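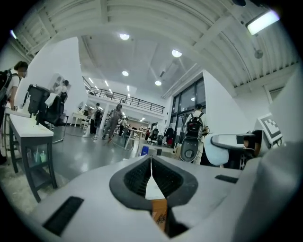
View over the body of a hand-held gripper, with the lab floor behind.

Comparing two finger types on a hand-held gripper

This page covers the bench test we use at Grikville to choose between fingers before a longer recording run. You need one gripper body, two sets of fingers and a sink counter. Allow 4 hours.

Step 1. Fit the first set and close the fingers fully. Check that the tips meet. If they don't, loosen the mount, line them up and tighten again.

Step 2. Start the recorder and turn the gripper slowly in both hands. The Boreck software should hold the marker positions the whole time. If it loses them, move to better light and start over.

Step 3. Pick up each test object 18 times, then change fingers and repeat. Keep the same order of objects for both sets.

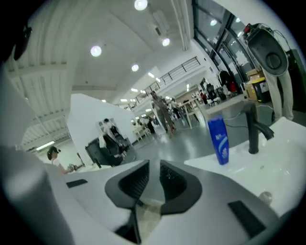 Grip width matters more than grip force at this stage. Open the fingers well before you reach the object, and approach from the side when there is something fixed nearby. A tall, slim bottle standing right beside a faucet, like the blue one on the counter, is a good test of that – the fingers need room on both sides. Log a touch on the faucet as a miss, even if the pick works.

Step 4. Repeat with two grippers, one in each hand. Route the cables along the forearms and leave slack at the elbow. Stand close enough to reach the basin without leaning.
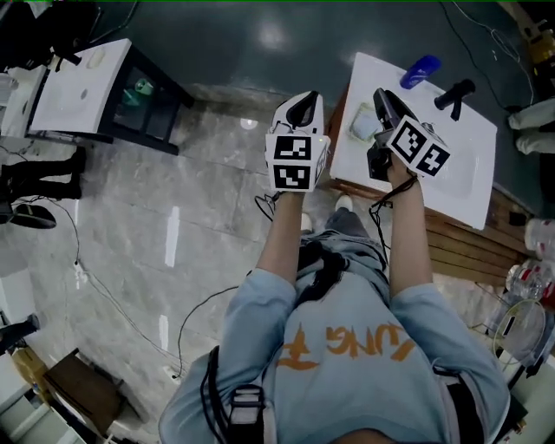
Asfaw wrote in to say that the two-handed part should come first, while the operator's wrists are fresh, and that misses in the Itercombe tests went up after pick 115. We have kept the order above for new operators, but either works if you note it in the log.

Step 5. Export both logs and compare misses per object. Replace the finger pads after 3,000 picks.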